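From the Utgate Office: Free Legal Clinic Returns to Gronow Street

We are so happy to say the walk-in legal clinic is coming back! Our first one, in the spring, brought 109 people through the door, and the front desk has been fielding calls about the next date ever since. Doors opened again on 6th September, and from October on we'll be running it every other Saturday morning in the ground-floor room at Fakier House, on the corner of Gronow Street and Utgate.

If you haven't been before, it works like this. You sign in, you get a number, and you sit down with a lawyer for 24 minutes (it used to be 15, and everybody wanted longer, us included). You can ask about a lease, a security deposit, a car wreck, a letter from an insurance company, a will, a small claims filing – pretty much anything on the civil side. We can't take criminal or immigration questions at the clinic, but the desk has a list of offices that can, and they'll be glad to go over it with you.

Please bring your papers! All of them, even the ones you think don't matter. Envelopes too, if you still have them, as a postmark can settle a question about a deadline. If you were hurt in an accident, bring the police report number and the name of the adjuster who has been calling you. And if someone has sent you a release to sign, hold off on signing until one of us has read it with you.

Erano Legal is sending four of its attorneys this season, two of whom speak Spanish, and we have 26 slots each morning. Half can be booked by phone and the rest are first come, first served. Evening slots may follow in the new year if we can get the room. There is no charge and you don't have to become a client of anyone afterward.

The small claims handout has been rewritten from top to bottom, too, in much plainer English and with bigger type. Copies are in the rack by the elevator – take one for a neighbor.

See you on a Saturday!

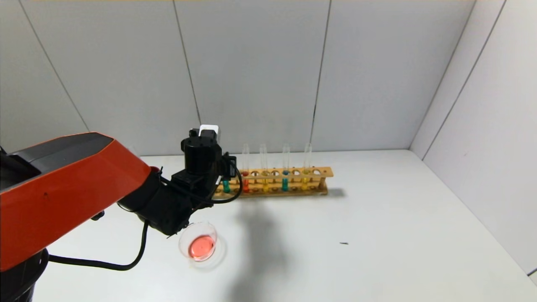
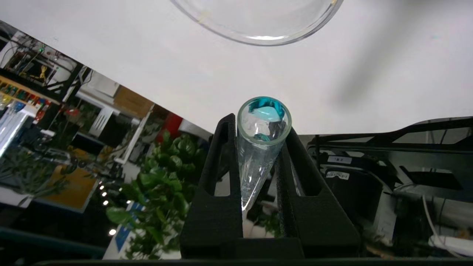
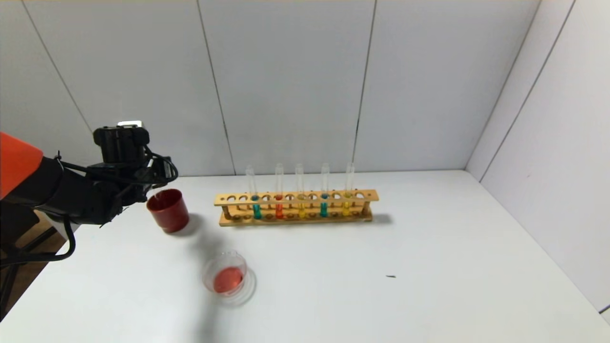
At the white table: a glass dish, a clear conical tube and a red cup, in that order.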